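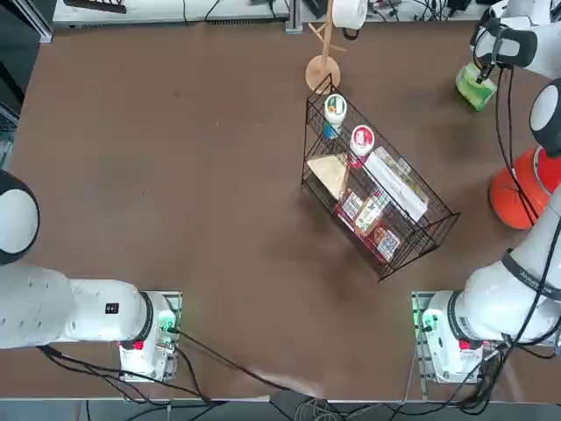
Snack Table and Shared Rack: Frequently Asked Questions
Hollside, second floor

Who looks after the rack?
Malsha Wanigasekara orders the stock and Abdelghani Gaber puts it out. If something is missing or past its date, tell either of them.

What goes on which shelf?
Cups and bottles go on the upper tier. Sandwiches, snack boxes and other small packages go lower down. Bottles may lie on their side if the cap is screwed on tight. Please don't stack anything on top of the sandwiches.

Can I leave my own food there?
Yes, for the day. Write your name on it. Anything unnamed is treated as shared. Food that needs to stay cold belongs in the fridge on the Ferthorpe side of the building.

Where does trash go?
Small wrappers, used tissues and scrap paper go in the bin with the flip lid that stands on the table. Close the lid afterward. Larger items go in the hallway bins.
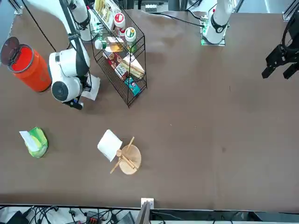
How do I pay?
Put the money in the tin by the door or sign the sheet next to it. Sandwiches are $3 and everything else is $2. We can't give change for large bills.

Where do the sandwiches come from?
De Luca delivers them in the morning, before 9. The order is fixed the afternoon before, so extra requests need to reach Malsha by 2 p.m.

What about plates and utensils?
There is a round wooden plate for shared use. Wipe it down when you are done and leave the utensils on it.
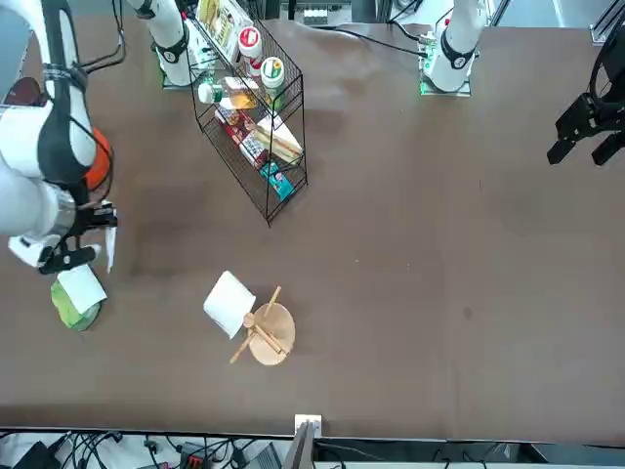 Please don't put the plate in the dishwasher. The last one split along the middle. Hand wash it with a little soap, dry it with a towel and bring it back to the table.

Can I use the table for something else?
Yes, if you move the rack back afterward. For paint, glue or anything hot, use the bench in room 249.

Who do I call about a spill?
Wipe up what you can with paper towels. For anything sticky or larger, call Costance, the cleaning service, at extension 675.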